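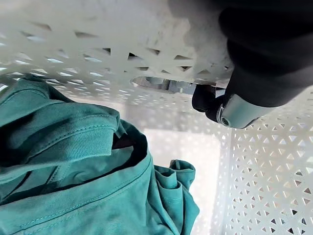
Can I take an architect's concept drawings to someone else to finish?

In most cases you can, once the bill for that stage is paid and provided your agreement gives you a licence to use the drawings for your own site. The practice still owns the copyright, so read the terms before the new people copy anything.

Posted by Emmanuel Urio
Sunday, July 16, 2023
Filed under: Working with designers, Small projects

I hired a small practice, Nesberg, to look at the back of our terraced house. The job is a modest rear extension, a sunken bit of yard and a new way through to the lane behind. The yard is 302 mm lower than the kitchen floor. I know this because it has come up at every meeting and I now say it in my sleep.

I paid a fixed fee of £1166 for what they called the concept stage. For that I got a plan, two sections, a sketch of the yard and a booklet. The booklet is very handsome. It talks about the "threshold as a civic gesture". The threshold in question is where we keep the recycling. I don't mind this, I quite like being told my recycling is civic, but I did have to read it twice to find out where the back door was going.

The trouble is that the next stage is quoted at a good deal more than I was expecting, and a neighbour has recommended somebody local who would take it through planning and building regulations for less. I like the Nesberg idea. It is clever, and it gets light into the middle room, which has not seen any since the house was built. I'd just like somebody else to draw it up.

I rang Nesberg and asked, as politely as I could, whether that was all right. They were perfectly nice and said they would "need to think about how the ideas travel". I have been thinking about how the ideas travel ever since. I assumed by email.

What I'd like to know is whether I own what I paid for, whether the new person can trace over it, and whether I'm being a bad client. There is a letter of appointment, which I signed, and which I have put somewhere safe. I will find it.

Edit: found it. It was in the booklet. It says I have "a licence to use the material for purposes connected with the project, subject to payment of all sums due". There is also a line saying that "release of editable files and consent to onward development" is £421. I did not notice that line when I signed, although I did notice the paper, which is lovely.

3 replies

hedik

You don't own it, you have permission to use it. Two different things. If you've paid them then use it.

Also £1166 for a plan and two sections sounds steep to me, my cousin got an entire loft for that. It wasn't a good loft.

pickering_lane

I was on the other side of this desk for a long time (small practice, mostly houses and school yards, retired now and much improved by it), so I'll try to give you the dull version.

Copyright first

In the UK the person or practice that made the drawings normally keeps the copyright unless they sign it over in writing. Paying the fee doesn't move it. What the fee gets you is a licence, and the letter you found says so in so many words. The licence covers "purposes connected with the project". Your project is the extension and the yard at that address. Getting another designer to develop it would often fall inside that, and if the letter stopped there I'd tell you to carry on and send Nesberg a card at Christmas.

The letter doesn't stop there, though. It has a line putting a price on consent to onward development. That changes how I'd read the rest. They could say the licence lets you look at the scheme, show it to the bank, talk to the planners and so on, and that handing it to another practice to work up is the extra thing they've priced. You could say that's stretching it. You could both say so at some length, through solicitors, and at the end you would have spent the price of the extension and the yard would still be 302 mm lower than the kitchen.

So I'd pay the £421. Ask for it to be confirmed in a letter that names you, the address, the drawing numbers and the fact that you may pass them to another designer and build from what that person produces. You aren't buying a blessing, you're buying a bit of paper that a cautious newcomer will want to see anyway. I would never have touched somebody else's scheme without one.

I would also try asking for a bit off. You have nothing to lose, and small practices are used to it. If they've already had the full concept fee promptly, say so. Prompt payment is so rare that it may bring a tear to somebody's eye.

What the new person can and can't do

Ideas as such aren't protected. "Put a window over the stairs and let the light fall into the middle room" is an idea, and anybody may have it. The drawings that show how it's done are protected, and a building put up from them can count as a copy too, which catches people out. Your new designer can't simply redraw the plan in a different line weight and put their own name in the corner. With consent in hand they can, within whatever the consent says.

Don't be tempted to have it changed "just enough". I've had clients assure me that a certain percentage of change makes it legal. There isn't a percentage. It's a thing people say, like the one about swans.

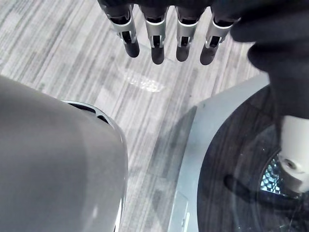

Metal-banded fingers above grey striped carpet.

Responsibility, which is the bit I'd lose sleep over

At the moment you have a concept. A concept has not been checked for drains, structure, fire, the party wall or whether the man next door has rights over the lane. When the new designer takes over, they need to take on all of it, including the parts they didn't think of. Ask them to put in writing that they have reviewed the scheme and adopt it as their own for the purposes of the work. If they won't, you may end up with two designers each pointing at the other's half, and you standing in the gap, which at your house I gather is a civic gesture.

Ask about insurance while you're at it. Get the certificate, look at the date on it. And get them to measure the house again. They'll grumble. My own experience of inherited surveys is that one dimension is always wrong and it is always the one the steel depends on.

Steps and drains

You didn't ask, but a level change like yours wants sorting out early. Two steps at the back door sounds obvious, yet a level threshold with the drop taken up further out is often nicer to live with, and easier for anybody with a pushchair or a bad knee. It does need proper drainage at the door, and enough height from the finished ground to the damp course along the rest of the wall. If the Nesberg section shows paving running flush into the kitchen with nothing between the two but a thin elegant line, ask somebody what the line is. I drew many thin elegant lines in my time, and every one of them was a drain that I hadn't worked out yet.

A sunken yard needs somewhere for the water to go as well. Find out whether the ground drains before you fall in love with a gravel. Dig a hole in November and go and look at it after a week of rain. It's a cheap survey and the hole is useful afterwards for a tree.

On the lane: check who owns it before anybody draws a gate. A terrace's back lane can belong to the council, to all the houses, to one house, or to a company that stopped existing when your grandmother was at school. The title documents may help. They may also consist of a pink line drawn with a thick pen by somebody in a hurry. 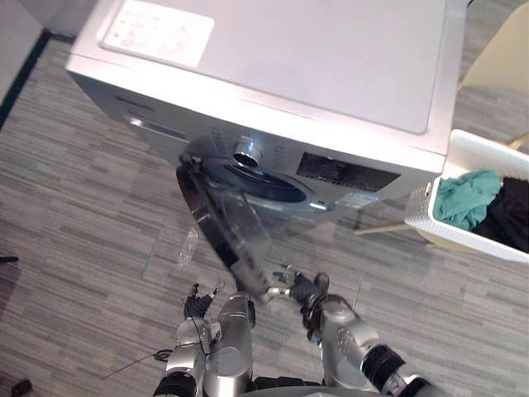 Things to get in writing before you leave

From Nesberg: consent to pass the drawings on, the list of drawings by number and revision, and a note that nothing more is owed. If editable files are part of the price, ask which format and open them while there's still somebody to ring.

From the new designer: their scope, stage by stage, who deals with the planners, who deals with building control, who finds the engineer, and what happens if planning says no. Find out whether the cheaper quote includes drawings a builder can price from. Planning drawings are often a good deal thinner than people expect, and it's a common way for the lower fee to climb back up to meet the higher one.

From yourself: a page saying what you want. I mean it. Light in the middle room, way out to the lane, where the bins go. The new person will have their own views on the threshold and you'd best get in first.

Are you a bad client? You paid, you rang them up and you asked. I had one who moved to Portugal.

skutaner

Agree with most of the above but I'd go back to Nesberg before going anywhere else. Ask them for a price for planning drawings only and nothing beyond. The big number is probably because they've quoted through to the end of the build, site visits and all, and you may not want that. When we did ours the quote had 4 stages in it and we only bought the second and a bit of the third. They didn't offer that, we had to ask.

The other thing is that the person who had the idea usually defends it better when the planning officer gets nervous. Ours was moved twice and came back smaller each time, and I put that down to the chap we'd switched to, who plainly didn't care for it.

If you do switch, ask whether Nesberg want to be credited or would prefer not to be. Some do. Having seen our finished yard, I think ours were relieved to be left off.

Emmanuel Urio

Thank you all. I rang and asked for planning only, and they're sending a price. I also asked what the thin line at the kitchen door was. There was a pause, and then they said they would come back to me on that.

hedik

It's a drain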